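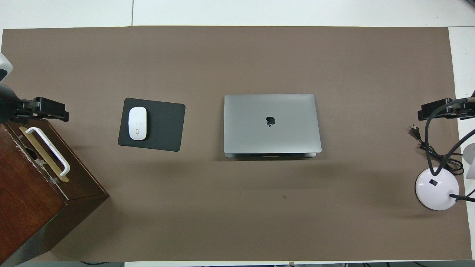
The Bamia is a countertop food scrap collector for offices, staff rooms and school kitchens, and we at Skodosus have been using our own for two years now. Most recycling programs in workplaces do fine with paper and cans, then fall down on lunch. People eat where they work, a banana in one hand and the other on a white wireless mouse, with a closed laptop next to the mouse pad as the only sign that it's break time. The walk to the compost bin out back is long and the trash can is right there. So we made something small enough to live close to people, and clean enough that they'd want it there (Mirela Toledo keeps hers next to the coffee maker and forgets it's a bin at all!).

The lid is the part we're proudest of. It closes slowly by itself and has a soft seal all the way around, and the carbon filter sits in a pocket under the rim where you can change it without tools. The inner bucket lifts straight out and goes in the dishwasher. Ivana Zapata tried 2 handle shapes before settling on the wide one, which you can hold with gloves on.

What goes in: fruit and vegetable peels, coffee grounds, tea leaves, bread, eggshells, paper napkins. Meat and dairy depend on your hauler, so please check with them first. Stickers from fruit come off before the peel goes in. They never break down and they drive composters crazy.

Every Bamia comes with the sorting card set by Nélida Bustos, who taught environmental education for years and draws beautifully. The cards are written for grown-ups as well as kids, with big pictures and very few words, and there's a blank one for whatever your own building always gets wrong. Ours says "soup".

The Painemal office park put in 260 of them in November, one for each kitchenette and copy room, and Joaquín Lagos on their facilities team sent us a lovely long note about the weekly pickup route. We've borrowed his idea of a colored tag for full buckets, and the tags now come in the box.

Spare filters, buckets and lid seals are all sold separately, so one worn part doesn't send the whole thing to the landfill. The filter part number is 1627. It also fits the older Sastanstead bin, if you still have one going strong.

Skodosus | Questions about parts or card sets: ask for Cristóbal Gallardo | © 2023 Skodosus | Back to top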